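Soup weather, still

Monday, February 15, 2021

OK so quick one because I have a call in a bit and the laundry is not going to fold itself. Several of you asked how the no-takeout thing is going. It's going. Day 28! I have not opened the app once, mostly because I deleted it, and I have saved enough that I stopped checking the total every night like a crazy person.

What I've learned so far. Soup. That's it, mostly soup. Onion, carrot, whatever is getting soft in the drawer, and a bit of vinegar at the end. The vinegar was Attila's idea (Attila Gulyás, upstairs, some of you remember him from the move) and he was right and I've told him so twice, which was enough.
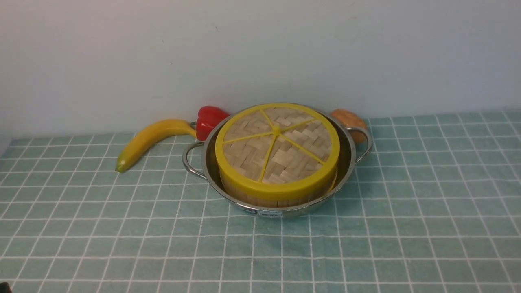
The thing I didn't plan on was the shopping. I used to stop at the store on the way home every day, buy two things, spend money on six. Now it's Saturday mornings only, with a list. If I forget garlic then there is no garlic. Last week there was no garlic. We lived.

Also the walk. The good market is out in Hatstead, roughly 55 minutes on foot if I take the river side, and I've been walking there and taking the bus back with the bags. Cold as anything but my head is so much clearer by noon. Teh bus driver knows me now.

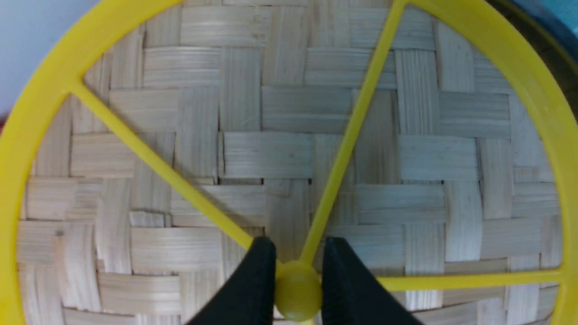 Yellow spokes, yellow hub.

Bad parts, to be fair. Wednesdays. I don't know what it is about Wednesdays but by six I would pay 800 dollars for someone to hand me a noodle. Froze a bunch of portions for exactly this and then forgot to label any of them, so Wednesday is now mystery night — last time I thawed what I was sure was chili and it was plum jam.

And dishes. So many dishes. I'm running the sink three times a day and my hands look like my grandmother's. 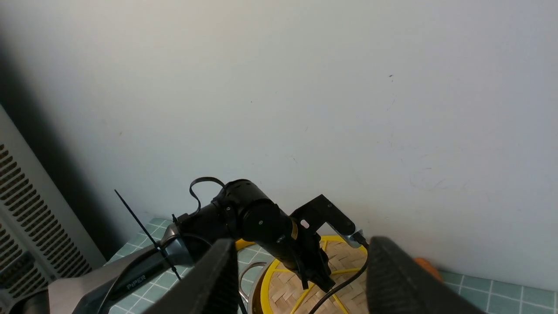
Plan is to keep going until May and then see. I might allow one dinner out a month, somewhere with a real tablecloth and a waiter, once that feels ok again. My sister says I'll cave by next weekend. She has ten bucks on it and she does not know how stubborn I've gotten.

Recipe for the onion one is coming, I promise, I just have to write down amounts for once insted of throwing things in. Phone's ringing, gotta go.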